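5 min read

We use cookies to remember your settings and to see which articles people read. By carrying on you agree to this. Accept | Manage

I nearly missed the whole thing, because the Ulevwood open day is signposted from one side of the road only and I came from the other. By the time I'd parked and got my sticker the first group had already gone round, so Ikechukwu Idahosa took me in on my own (lucky me!) and I got far more of his time than I deserved.

Ikechukwu runs the handling lab at Drekel, which has the long unit at the back of the Ulevwood site. He talks fast and walks faster. I asked him how long they'd been letting the public in and he said this was only the second year. "Last October we did it with biscuits and a rope across the door," he said. "People leaned over the rope. So now we let them come right up to the booths and we get much better questions."

What sort of questions? "Children ask if it gets bored. Grown-ups ask what happens when it drops something. I like the grown-ups' one better, I've got an answer for that." And the answer? "It tries again, and we write it down."

There's a lot of writing down at Drekel. Shiyu Shen looks after that side of things and had set up at a desk by the kettle with two screens and a very large scarf. She told me they had 523 attempts logged from the week before, each one a single go at picking up one piece of veg or putting it down. I said that sounded like a dull week. She laughed at me. "It's the opposite! You look at one and think, why on earth did you go for it from that side? And then you look at the next one and it's done the same. I get quite cross with it."

I wanted to know why vegetables. I'd expected boxes, or those coloured blocks you always see. Shiyu said they'd started on boxes and got a bit too comfortable. "A box has corners. You always know where you are with a box. An aubergine is slippery and it's fat at one end, and the one you buy tomorrow isn't the same shape as the one you bought today."

"And they roll," Ikechukwu put in, from the doorway. "She's forgotten to say they roll."

They get through a fair bit of shopping, as you'd imagine. It comes from Kalogeropoulos, the greengrocer's on the corner, and I was told firmly that whatever is still fit to eat goes into the Drekel lunch. Ikechukwu says he has eaten more ratatouille this year than in the rest of his life put together.

We went over to the booths then, with the next group of visitors coming in behind us, and I got a proper look at the arm at work.
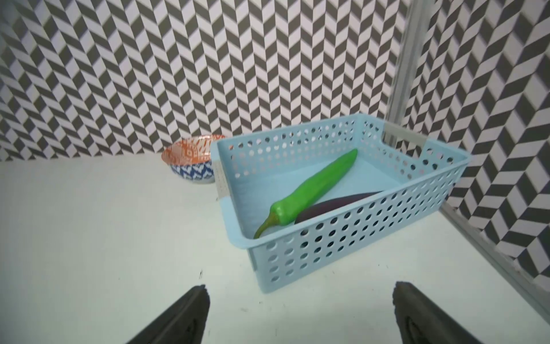 I asked Ikechukwu which of the two he'd bet on, the chilli or the aubergine, and he didn't even stop to think. "The chilli every time. It's thin, it's light, you can get round it. The aubergine, you've got to decide where to hold it, and when the chilli's on top you've got to decide about that as well." He said a basket is harder than a bare table too, as there are walls to bump into, and a gripper that's fine out in the open can get itself in a muddle once it has to reach down inside something.

A boy of 7 next to me asked if the robot knew what a chilli tasted like. Ikechukwu crouched down and said no, and that it was probably just as well.

I did ask the awkward one, about jobs. I'd half expected to be fobbed off. "My mum packed veg for ten years," he said. "Her wrists are terrible. I'm not going to tell you it's simple, but I think about her wrists quite a lot." He'd like to see something like this helping out at Tilasberg, the packing shed down the valley, though he wouldn't give me a date. Shiyu, when I tried her, just said "not next week" and went back to her screens.

I came home with a leaflet, a free pen and one aubergine, which is in the fridge. They're planning another open day next October, and if you go, look for the sign on the left.

Enjoyed this? Get our newsletter in your inbox once a month. Enter your email address. You can unsubscribe at any time.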